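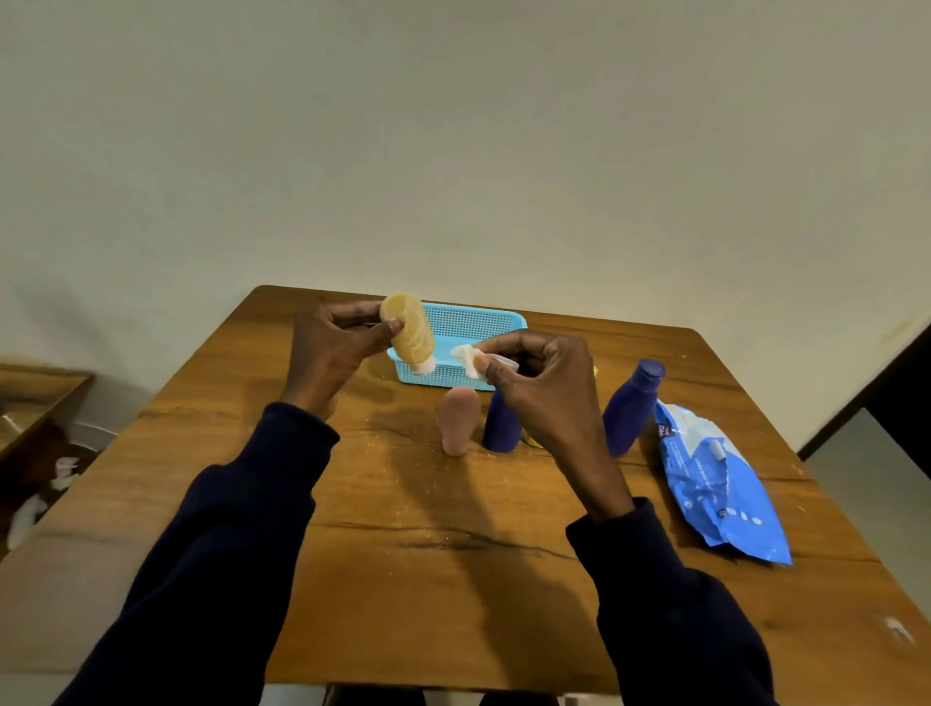 Getting the Last Bit Out: My Household Packaging Project
Ntuli Hall, Intro to Product Design
Turned in 12/07/2022

I picked this topic in November after a fight with a bottle of dish soap (the soap won). My question was pretty simple: how much stuff do we throw away because we can't get it out of the container, and does the shape of the bottle matter?

What I did

I collected containers from my kitchen and bathroom for four weeks. Mostly squeeze bottles, plus a couple of pump bottles and some plastic packages. When one felt empty, I wrote down its weight, stood it upside down over a mesh basket for 2 hours, then squeezed out whatever I could and weighed it again. I used a Stevik kitchen scale, which is fine for this, though it turns itself off at the worst moments!

I also took off every seal and insert I could and kept those with the bottle they came from. They're tiny and they roll, so do this over a table and not over the sink like I did the first week.

What I found

I ended up with 54 containers and 1,112 grams of leftover product, way more than I expected. Soft bottles that crinkle when you press them gave up nearly everything. The stiff ones with a narrow neck were awful, and my Jesivis shampoo was the worst of the bunch. A Hullex lotion bottle did great once I pulled the inner seal, so now I wonder how much of the problem is the cap and how much is the bottle.

Things I'd change

I should have weighed every container when it was new and full. I also mixed thick and thin products together in my table, so comparing shapes gets messy. And my roommates would like the kitchen table back (sorry, guys). If I keep going next semester I'll stick to one product, probably ketchup, and try it in four different bottles.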